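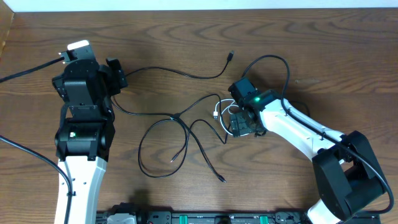
Cables and wood grain, January

So I've finally given in and grown tomatoes again, after swearing off them for good last summer when the possums had the lot. I blame the seed rack at Uibo, the little nursery on the Ivedel road, where I'd only gone in for a bag of mulch and came out with 20 punnets' worth of seed and a new watering can (the old one leaked, that's my story).

Most of what I put in is a variety called Citar, a yellow one with quite a thick skin. The packet says full sun, which in our backyard means the strip beside the driveway where the bins used to live. The bins have moved. My other half has views on the new spot for the bins, and they're heard every bin night!
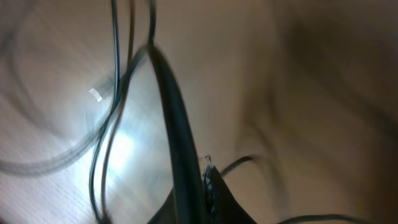 Ident · Issue 166 · p. 3

I started the seeds in egg cartons on the laundry windowsill and then got cocky and planted them out too early, right before a week of howling southerlies. Lost the whole first row. The second lot went in behind an old shower curtain strung between stakes, and it looked dreadful, but by Christmas they were up past my knees and the colour on the leaves was lovely, really dark green.

Then came the heat. I've been out there at six in the morning in my thongs and dressing gown with the hose, saying g'day to the dog walkers, and again after tea if the soil's dusty. Pea straw has helped heaps. I put it on thick and keep it back from the stems.
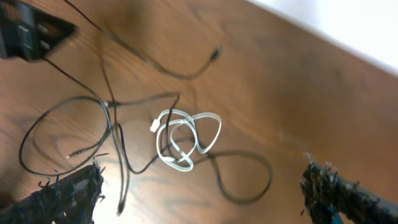
Lina Najjar wrote in that she gave up on staking years ago and lets hers sprawl all over the straw, loses a few to slugs, and still has enough for relish. I'm tempted, but our slugs are the size of sausages and I don't fancy feeding them.

Speaking of relish, I've got Mum's recipe out, the one with 200 grams of brown sugar and far too much mustard powder. Nobody measures the mustard in our family. You just stop when your eyes water.
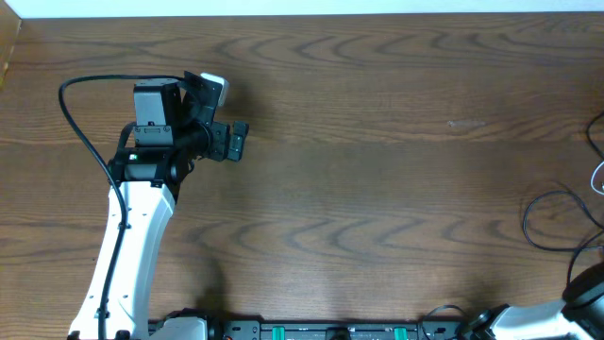

Do you pinch out the side shoots?
On the tall ones, up to the first truss, and then I let them go a bit wild. The bush types I leave alone.

Tarmo Liepiņa has promised me some jars with lids that match, so the relish goes on as soon as the next bowlful colours up.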